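The Small Pleasures of a Toy Library

At ten in the morning in January, the line outside the old feed store in Tulgate is mostly mittens. Doors open, boots come off, and everyone heads for the shelves. It's a library in every way that matters, with cards, due dates and a returns slot, except that what goes home in the tote bag is a wooden train or a marble run!

Stakstead, as the place is called, started with 19 toys and a borrowed folding table. The catalog now stands at 691, and 315 families hold a card. I spent a long, noisy morning there and came home wanting to start one on my own street.
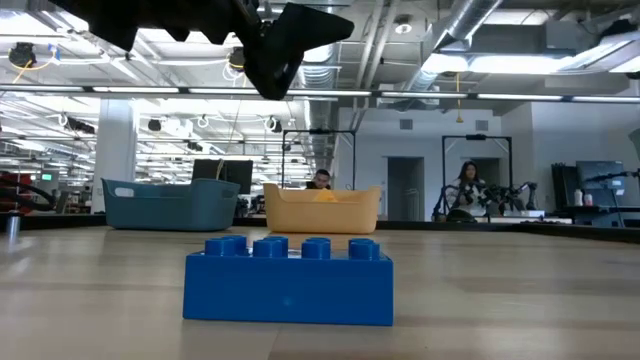

A blue brick, eight studs, with baskets behind.

The loan rules fit on a bookmark. You can take two toys for three weeks, and renew once if no one is waiting. Puzzles get checked on the way back in (a missing corner piece goes on a "wanted" list by the door, and families really do read it). Lost parts are forgiven so easily that people tend to own up right away.

What I loved most was how the kids choose. Give a four-year-old a whole wall of things and the limit of two, and you'll see some of the most serious thinking of the day. One girl in a striped hat changed her mind five times, then left with a cash register and a drum.

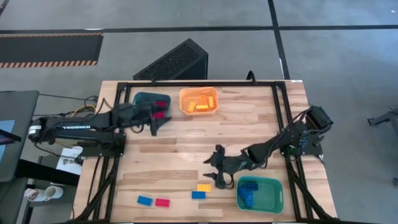
Borrowing beyond Tulgate

The idea travels well. Over in Chien, the toy shelves share a room with the seed library, so you can come home with a dollhouse and a packet of beans. Hunine runs its loans from a bus that parks by the school at three o'clock, and the driver knows which kid is waiting for the pirate ship.

Neither town had much money to begin with. They had a dry room or a set of wheels, a good label maker, and neighbors with full closets,

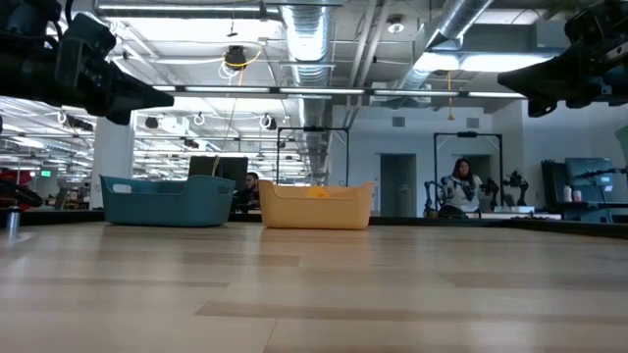
and that was enough to get the first toys out the door. If your town has a toy library, go and get a card, even if your own kids are grown. Grandparents borrow too, and the marble runs are terrific.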